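November, evening

Second day in the ground floor room at Sundum. Work started at 10 with the lockers, because they are the item everyone asks about and the item with no usable plan. The labels were printed last spring against a numbering scheme that Sovow has since dropped, so the doors and the key list disagree. I corrected the list and left the doors alone. Relabeling can wait until the hinges have been checked.

Two keys do not match any lock. Both went into an envelope marked "unassigned" and into the top drawer of the desk upstairs.

The tables are the Nirodard type, white tops, bought in one order. Height is adjustable at the feet only, by turning each foot by hand. I leveled the one that rocks: quarter turn on the rear left foot, check, another quarter turn, check. It now stands firm with the spirit level centered along the long side. Across the short side it is still slightly out. Acceptable for desk work.

Table width is 80 cm. With a task chair on each side and a person seated, the passage behind is too tight for anyone carrying a box. I want the tables moved toward the windows before the next delivery. Against that, the light on the window side is strong before noon and the people who sit there already complain of glare. The frosted film helps only where there is film. Note for the order: more film, same grade, cut to pane width plus a small allowance for trimming.

The plant stays on the white tabletop for now. It gets daylight there and is out of the way of bags. Compost was dry to the first knuckle at 11, so I watered it until the saucer underneath filled, waited, and emptied the saucer into the sink. 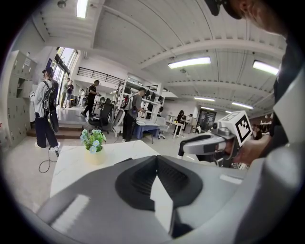
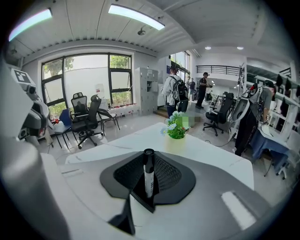 Small potted plant, pale flowers, on the table in both.

Güler wrote back in the afternoon about the plant and the tables together. Moving the table to the window is fine, but the pot should not go with it once the heating is on, as the warm air comes straight up past the sill and the last one lost its buds within a week. A place on the locker cabinet would be worse, too far from the light. Güler would keep it where it is and turn the pot a little at every watering so the stems do not lean.

I had not considered the heating. The room has been cool enough all month that I forgot it was due to be switched on. I added a line to the plan: tables move, pot goes on whichever one ends up farthest from the sill.

Chairs next. Mesh office chairs and folding chairs are mixed together along the windows, and the folding ones get used as coat stands. Proposal: folding chairs go flat against the wall by the steps when not in use, wheeled chairs stay with the tables. One wheeled chair has a gas spring that sinks under load. I tied a strip of tape to the lever and will ask for a replacement cylinder before asking for a replacement chair.

Shelving: ordered 6 extra shelf clips, the steel ones. The plastic clips in the spares box have gone brittle and two snapped when I pressed them in by hand.

Left at dusk. Still to do tomorrow: hinges, the short side of that table, film order, tape for cables near the lockers.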